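Kitchen Table Money: Reading the Appliance Financing Slip Before You Sign It

Every appliance store in the county now wants to be your bank. The fridge is almost an afterthought. You pick out a plain white one with the freezer on the bottom, and before you've measured the doorway somebody is asking whether you'd like to hear about zero interest. I wouldn't, but I listened, and then I took the paperwork home.

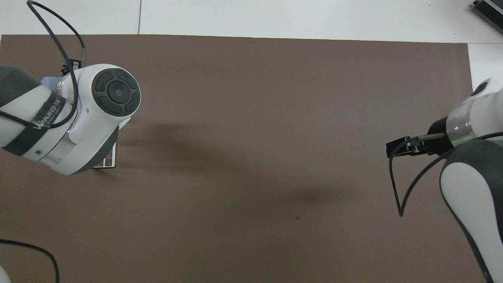
Rumow, August 2019

The offer came from Atolero, who handle the lending for Heitmann's, and it covered a fridge and a dishwasher together at $2,327. No interest until December of next year. Sounds fine. Now turn the sheet over and look for the word "deferred." If it's there, the interest has been adding up quietly from the first day, and if you still owe even a few dollars when the period ends, they bill you for all of it. The clerk told me hardly anyone gets caught. I'd like to know how a lender makes a living on that.

Tips, for what they're worth:

Do your own division. Take the full price, divide by the number of months, and round up. The minimum payment printed on the statement is usually lower than that and will leave you short at the end. I can't believe it's set that low by accident.

Aim to finish two months early. Payments get lost, people go on vacation, and a late posting counts as your problem.

Ask for the cash price after you've heard the financing price, and in that order. Vandana Tripathi, who did the books for a furniture store for years, says there is nearly always a little give, but the floor staff won't bring it up. She got some $283 off a Hikon range by asking twice and then standing there.

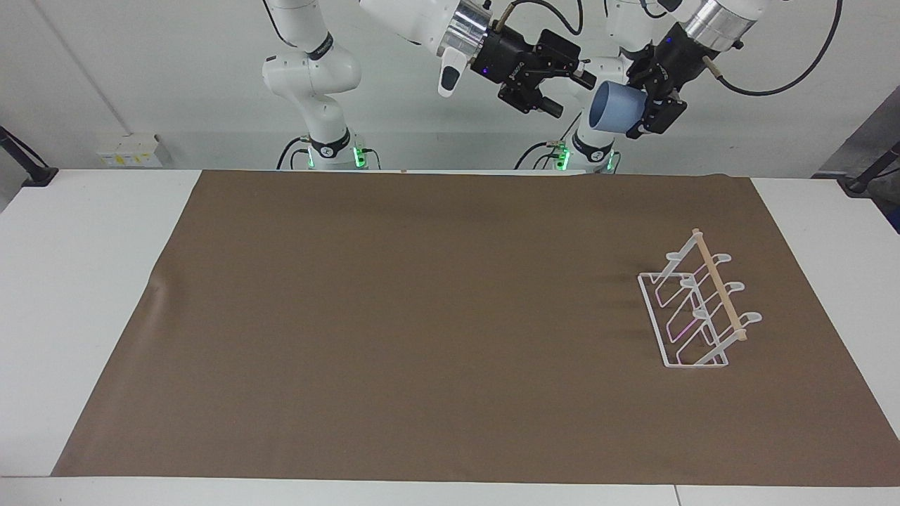 Skip the protection plan until you've read what the maker already covers. The two often overlap for the first year, so you'd be paying for a year you own anyway. Mine left out the ice maker, the door seals and "cosmetic parts," and shelves turned out to be cosmetic.

Don't open the store card for the ten percent off unless you mean to pay it off with the first bill. I've seen people call that free money – it's a small discount with a high rate waiting behind it.

Keep the original sheet, both sides, in the drawer with the manuals. The version on the website may not be the one you signed. Take a picture of it too, as the receipt paper fades.

I ended up waiting and paying cash for the fridge alone. The old dishwasher still runs if you hold the door for the first minute.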